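The Second Life of the Office Tower

At the Sultach refurbishment center, retired desktop computers are sorted by what can still be taken out of them. The center received 1,269 machines last year, and around 200 were beyond repair as complete units – yet most held usable memory, drives or processors.

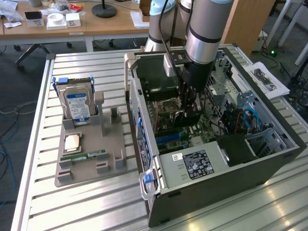
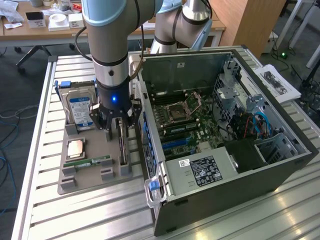

Open desktop tower and parts fixture on the workbench. Photos: Lachlan MacBrayne / Sultach

Each tower is laid on its side and its side panel removed, which leaves the motherboard within reach. Hard drives, processors and memory modules have assigned places in the fixture, so that a part can be matched to its record.

"A processor has no value to us if its history is lost," said Noura Rawashdeh, who directs the center. Parts that pass inspection are held for 14 days before they are released to schools.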